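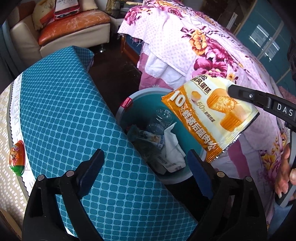 How I Clear the Snack Trash Out of My Room in Ten Minutes

I eat in my room. I know plenty of people have a rule against it, and good for them, but I read on the floor in the evenings and I like a little packaged cake while I do it. So the trash piles up, and over the years I've worked out a routine that keeps the crumbs (and the ants, ugh, last March was bad) under control. My friend Thijs Stevens asked me to write it down, so here goes!

What you need: a wastebasket, a few liners, a damp cloth, a dry cloth and a hand vacuum or a stiff brush. Mine is an old Grutomell hand vac that's as loud as a truck, but it still picks up cake crumbs just fine.

1. Put the basket where you sit. Mine used to live by the door, and I'd leave every wrapper on the floor and swear I'd carry them over later. I never did. Now it stands right by the end of my floor cushion and I can reach it without getting up.

2. Start with the wrappers. Cake bags are the worst for crumbs, especially the ones with pork floss in them, which gets everywhere. Hold the bag by the top corner so the open end doesn't tip, take it all the way over the basket, and then let go. If you ball it up first you'll squeeze the crumbs right out onto the floor. Ask me how I know.

3. Bottles next. Empty the last mouthful into the sink, squash the bottle flat and screw the cap back on so it stays flat. We have a recycling bin in the hall, so on cleaning day I pull out any bottles I was too lazy to sort during the week. If you don't have one, flattening still buys you a lot of room.

4. Tissues and little paper bits go in last. Labels that are still sticky should be folded in half on themselves, or they'll grab the side of the basket and you'll be picking at them with a fingernail.

5. Now the cushion. Stand it on its long edge and slap the back a few times, then vacuum the top and go slowly along the seams. Crumbs love a seam. For sticky spots I dab with the damp cloth and then the dry one. Don't scrub - it roughs up the fabric.

6. Tie up the liner, wipe the rim of the basket and tuck a spare liner or two underneath the new one. I buy mine in rolls of 26 from Meijer and a roll lasts me ages.

I do the whole thing twice a week, and in hot weather I take anything with food in it out the same night.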